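The planner that wouldn't go round

I've been promising a post on the planner rewrite since August, and every time I sit down to do it something breaks and I end up fixing that instead. So tonight I've made a pot of tea, switched the monitor off (well, turned it away from me) and here we go.

For anyone new: I write the motion software for Clamska, our small and slightly chaotic project for getting an arm to pick up bits of metalwork and put them where they belong. Planning, mostly. I also do the perception when I can't talk Torbjørn Torvik into doing it, and he's got very good at being hard to talk into things.

The old planner did the job for a long time. You gave it a start and a goal, it threw random poses about until it found a string of them that didn't bump into anything, then it smoothed the lot and sent it off to the controller. Lovely when the space is open. The trouble starts near big flat things. A wide plate on the mat looks like an easy obstacle - it's basically a slab - but the gripper wants to get down beside it, low, with the wrist tucked in, and there's only a thin set of poses that will do that. The random search kept missing them. It would chew away for ages and then offer me a path that went up, over, halfway to Norway and back down again.

My first fix was the lazy one. I let it search for longer! I ran a batch of 579 plans overnight with the time limit pushed right up, and in the morning 59 of them had still failed. And the ones that had worked were ugly, great loopy things that Úna Cronin described as "an arm looking for its glasses". Fair.

So I had a proper look at the failures, which I should have done in the first place. I'd been plotting them all on one chart, and on one chart they looked like noise. When I split them by where the goal was, nearly all the bad ones bunched up along the edges of the plate. The collision model had a box round the whole part, you see, a plain old rectangle with a bit of padding. The real thing has a rounded corner and a stepped side, so my box was claiming a good chunk of space that was only mat. Half of those "impossible" goals were perfectly reachable. I'd just told the planner there was metal there.
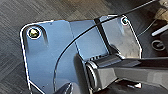 Brunham, November 2, 2019

Picking this up again after a long day with the wrist camera view open in one window and the planner log in the other. The bolts have been bothering me. Two of them through the plate, the bigger one with a yellowish-green head, and both with a bright rim round them that the edge finder absolutely adores. It sees a strong circle and decides it has found the outline of the part. Then the fitting step tries to make a plate out of a bolt, and you get a very confident, very small bracket sitting in the corner of the map.

The shine doesn't help either. The plate is pale and glossy and the light comes off it unevenly, so one patch reads as nearly white and the next is a murky blue-grey. My segmentation was working on brightness (I know, I know) and it kept splitting one plate into several. There's a faint crease down the metal as well, and some runs treated that as the end of the object and threw away the narrower side completely. The planner was then quite happy to go straight through it. I caught that one in simulation, thank goodness.

What I've done is this. The segmentation now starts from the mat and works inwards. The mat has a fine crosshatched texture, and that's far easier to recognise than anything to do with the metal, so I find what's definitely mat and call the rest "stuff" until proven otherwise. Bright circles that sit wholly inside a bigger lump of stuff get folded into it. The outline gets traced as a proper polygon, corner and steps and all, and I pad that by a small margin. No more boxes!

The cable is the bit I'm least happy with. It's thin and black and it swings in a long arc right across the plate, so from the camera's point of view the plate has a stripe painted on it. If I treat it as stuff it joins up with the plate and with the arm's own joint, and I get one enormous blob that includes the robot, at which point the planner announces that it is already in collision with itself and refuses to move. Torbjørn laughed at that for a good while. If I filter out everything thin, the cable vanishes, and I'm not going to have a planner that doesn't know about cables.

For now it goes in a separate layer. Anything long and narrow gets pulled out before the outline step and put back afterwards as a soft cost, so a path is allowed to pass near it but has to pay for the privilege. It's crude. A path with a high enough reward at the end will still go closer than I'd like, and I've got a hard stop in the controller for when it does. Úna thinks the cable should be modelled as part of the arm, with its own guess at where it'll hang for each pose, and she's probably right, but that's weeks of work and I've still got the gripper timing bug to sort.

Oh, and masking out the arm. I'd been drawing the robot's own shape into the camera view from the joint angles and ignoring everything inside it, and that was fine until I noticed the mask was sitting slightly to one side of where the arm really was. A rounded sliver of the black joint was poking out and being mapped as an obstacle. The camera offset in the config was from the old mount, the Ullari one, and I'd never changed it when we swapped over. Eleven lines of clever filtering deleted, one number corrected. I was cross for the whole of dinner.

The planner itself has hardly changed in the end, which is funny given that I've been calling this "the planner rewrite" to everyone who'd listen. I swapped the sampling so it takes a share of its guesses from close to the outline, and I kept a small library of paths that worked before so it can start from one of those. The code's all on the karakaya branch if you have access. Please don't merge it yet, the tests for the cable layer only pass if you run them in the right order and I haven't worked out why.

Next job is rerunning the overnight batch with the polygon outlines in. I've left it set up to start once I've gone to bed, same goals as before, old time limit put back where it was. If you've done anything sensible with cables in a planner, leave me a comment, I'd love to read it. The spam filter's been a bit keen lately so if yours doesn't turn up, give it a day and I'll fish it out.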